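Home | News | Shows | Classes | Contact

Print this page | E-mail to a friend

PRESS RELEASE

Washolm opens its doors for a May weekend of face and body painting

The Jellow Face Painting Festival is coming to Washolm this May, and we can't wait! For three days the old Tornero hall will be full of brushes, sponges and glitter, with 64 painters from all over the region working side by side at long tables.

Last year's festival drew 2,890 visitors, many of whom went home as tigers, pirates or peacocks (and one very patient grandad as a lobster). This time there is a bigger children's corner, a late opening for grown-ups and a new stage contest on the theme of the deep sea.
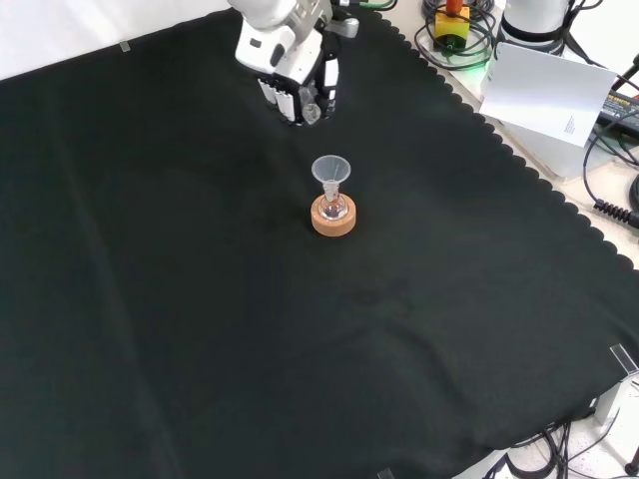
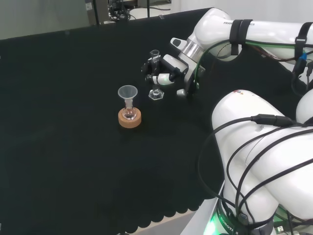
Flask with funnel, seen from two angles.

"People think they need a steady hand, but what you really need is a bit of nerve," says festival organiser Ratih Sinaga. "Sit down, pick a colour and off you go. I love watching somebody see their own face in the mirror for the first time!"

Atif Talpur will lead three beginners' classes on shading, clean lines and painting round the eyes. All brushes and paints are provided, and children under eight should bring an adult along.

Doors open at 10am each day. Contest entry forms are at the Savolainen box office, where places in the classes can be booked too.

Sign up to our newsletter for festival news. You can unsubscribe at any time.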